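Shelf-filling by the hour: our first month of collecting at Wangate
2019-12-11

If you've wandered past the old stockroom at our Wangate site lately and wondered why people keep putting the same bag of sev on a shelf, well, I'm one of them! Billico has been gathering examples for the shelf-stocking system we're building with our friends in Lund, and I've spent most of November up to my elbows in snacks.

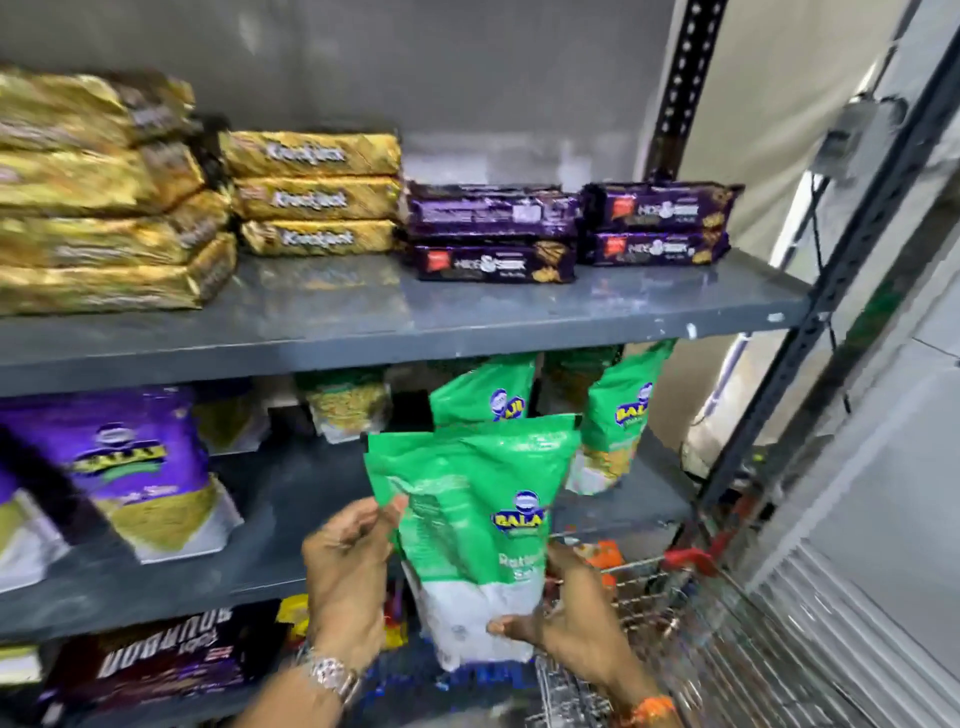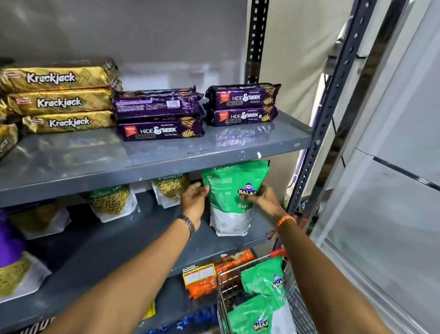

Both hands on a green Balaji pouch, with the wire basket alongside.

The idea is simple enough. We wear a small camera on our heads, pick up a packet, do something sensible with it and carry on until the clip is done. The learning system gets to see the job from where a person's eyes would be (more or less, my fringe did get into a few of mine). We've now got 880 clips saved and checked, and the target before we stop is 500 more.

Pouches are the ones everyone at Lund keeps asking for. Biscuits are lovely and predictable, a pack of Hide & Seek stays the shape you left it, and KrackJack stacks nicely as long as you don't rush. A bag of Ratlami Sev sags and slides, and you end up using both hands and a thumb on the front without ever deciding to. That little bit with the thumb is exactly what they want to see, so we've been told to stop being tidy about it and just handle things the way we would in a shop.

We did have to throw out 41 clips early on, mostly my fault. I kept looking up to chat, and a camera on your head goes wherever your head goes. Clips are 30 seconds long now, which suits me much better, and I've learned to keep my chin down and save the gossip for the tea break.

Next up is Istcombe, where the shelves are deeper and the lighting is a good deal worse. We start there once the Wangate set has been labelled. If you work at either site and fancy a turn, put your name on the sheet by the kettle. Bring a jumper, it's freezing in there!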